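# The great pasta reshuffle

I have been putting off the pasta shelf since February. It started as a tidy little two-tier affair and slowly became the place where any packet went if I was carrying too much shopping. Then I went to Irlow for the afternoon, came back with yet more spaghetti (it was on offer, I am weak) and there was nowhere to put it.

So everything had to be sorted out. I love a pale green shelf, I really do, but it shows up a mess like nothing else, and long packets are the worst of the lot. Rigatoni is easy, it comes in a box and a box stands up. Spaghetti in a bag wants to slide, lean, flop over and take its neighbour with it - and I always seem to buy the bags.

My rough plan was boxes at one end and bags leaning beside them, with colours split up so I can grab the right one without reading anything. Blue for the Barilla, yellow and red for the rest. I did think about decanting the lot into those tall Kimus jars, but 600 grams is apparently the limit for the size I like, and then you lose the cooking time unless you cut it out and tape it on. I know myself. I would not tape it on.

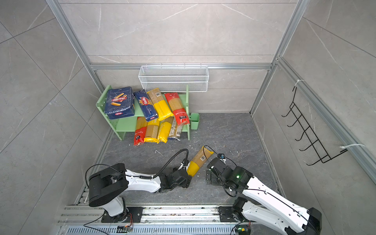
Spaghetti, mostly, whichever way you look at it.

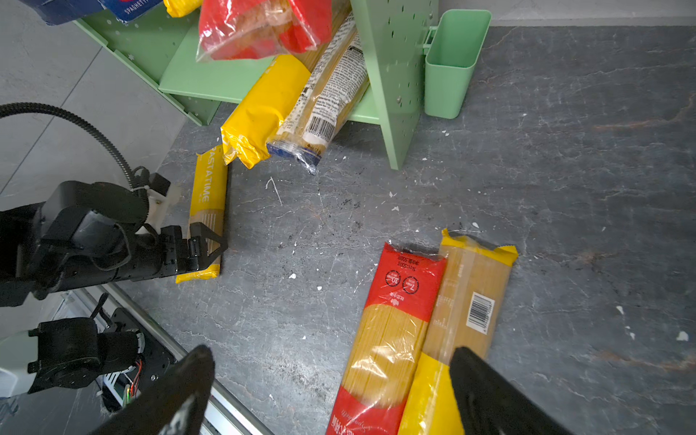 Marta-next-door levels of neatness are beyond me, but I put the question of bags on here last time and one reader, signing off as Prutetti, was very firm about it: lay them flat, always flat, in a shallow tray with the ends facing you, and put the newest at the bottom. Leaning is how you get snapped strands and a shelf full of crumbs.

Well! I can see the sense in the newest at the bottom part, and I might try it with the 2 bags I use most. But a tray takes up the whole tier, and then where does the rigatoni go?

For now I'm sticking with leaning. Supper was spaghetti, obviously, with garlic and the end of a lemon, and there is still over a month's worth to get through. Next up is the rice, which I'm dreading - it's in three different cupboards and one of the bags has a hole in it.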